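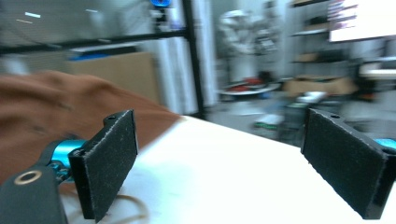
The best hat in the house is always the ugly one by the back door, a reader in Clallon wrote to us in May, and she wanted to know why we kept printing pages on straw hats that can't be rained on.

She had a point. We have given straw a lot of space over the years, and felt even more. The soft cloth hat, the kind you can sit on, has had two short columns and a mention in a packing list. Yet it is what most people put on when they go out to hang laundry or stand at the side of a soccer field. We asked readers to tell us about the hats they wear most, and 1,614 of them did. Cloth came first, well ahead of ball caps. Straw was a distant third.

The bucket hat did better than anything else in the cloth group. It has a simple pattern: a flat top, a band of cloth for the sides, and a brim that slopes down. Some makers cut the sides as one long strip with a single seam at the back. Others use two pieces, with a seam over each ear. The brim is two layers sewn together in rows, and the rows are what give it any strength at all. Fewer rows make a floppy brim. More rows make one that stands out like a small roof, at least until it has been through the wash a few times.

Pudier, a shop on the main street in Clallon, sells both kinds and has done so since before the ferry stopped running. The hats hang on nails by the door, with the sizes written on cardboard tags. The shop will not steam a cloth hat to stretch it and says so on a sign. It will sew in a narrower sweatband if you leave the hat overnight, and it will take one out.

Size is where most people go wrong. Hat sizes in this country run in eighths, and a size 7 fits a head of 22 inches. Most cloth hats are sold as small, medium and large instead, and every maker draws those lines in a different place. Measure above the ears and across the middle of the forehead with a soft tape. If you are between sizes, take the bigger one. Cotton shrinks a little in the first wash, even when the tag says it has been preshrunk, and a tight hat gives you a headache by lunch.

Then there is the cloth. Plain cotton twill is the lightest thing that will hold a brim. Duck and canvas are heavier and hold it better, but they are stiff for the first month and hot in August. Okovus, a small mill that weaves for three of the hat makers we talked to, tests its canvas by running it over a steel bar 1,000 times and then holding it up to a window. If light comes through along the fold, the bolt goes to the bag makers. Waxed cloth keeps rain off and picks up every hair in the car. Linen looks good and wrinkles if you glance at it.

Color matters more than we expected. Readers who bought white or cream hats were sorry about it, mostly on account of sunscreen, which leaves a yellow line along the inside edge. Dark blue fades fastest, to a purple that some people like. Browns, rusts and olives hold up best, or perhaps they just fade in a way that doesn't bother anyone. Several people sent the same note about underbrims: a dark one cuts the glare off water, and a pale one throws it back into your eyes. Anyone who fishes already knows this.

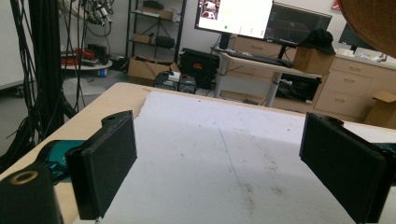 **AT HOME / Clothing Care**

Washing is the part people asked about most. The tags are no help. Many say "spot clean only" on hats that plainly need more than that after one summer.

We washed seven cloth hats by hand and by machine over several weeks. Hand washing won, but by less than we thought it would. Fill a sink with cool water and add a little dish soap. Push the hat under, leave it for half an hour, and then work along the sweatband with a soft brush, where the salt and oil build up. Rinse until the water runs clear. Don't wring it. Press it between two towels and set it over an upturned bowl that is close to the size of your head.

The bowl is the whole trick. A wet hat dries in whatever shape you leave it. On a line, with a clothespin on the brim, it will dry with a dent where the pin was, and you will see that dent until the next wash. Flat on a rack, the top sinks in. On a bowl, with the brim smoothed down by hand, it comes out looking close to new. Keep it out of direct sun while it dries.

If you must use the machine, pick the gentle cycle and put the hat in a mesh bag with nothing that has a zipper. Skip the dryer. One of our seven came out of the dryer with a brim like a potato chip – it has since gone to a niece's dress-up box.

Stiffening a tired brim is possible. Kongkaew, which makes plain cloth hats and not much else, prints a recipe on its care card: one part laundry starch to four parts water, brushed on the underside only and left to dry on the bowl. We tried it on an old twill hat and got a firm brim that lasted until the next real rain. Ironing works too, with a damp cloth between the iron and the hat. Go slowly around the curve and don't press the seam where the brim meets the sides.

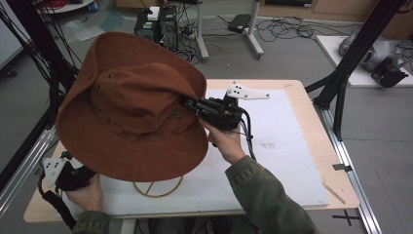 *Rust-brown bucket hat with a wide stitched brim and a metal eyelet at the side.*

The small metal rings on the sides of a hat are there to let air through, and they are usually the first thing to fail. Cheap ones rust and stain the cloth around them in a ring that does not wash out. Brass is safer. A loose ring can be pinched back with pliers if you put a scrap of leather on both sides. If the ring is gone, sew around the hole in buttonhole stitch and leave it open.

Seams are easier. The one between brim and sides takes most of the strain, as people tend to pull a hat on and off by the brim. Use heavy thread, a short backstitch, and follow the old needle holes. It doesn't have to look good from the inside.

As for storage, stack cloth hats inside one another on a shelf, with the oldest at the bottom. Hooks are fine for a hat you wear every day and bad for one that hangs there from October to spring, when the top will have grown a point. The reader in Clallon keeps hers on the knob of the back door and says it has been there for two dogs and a new roof.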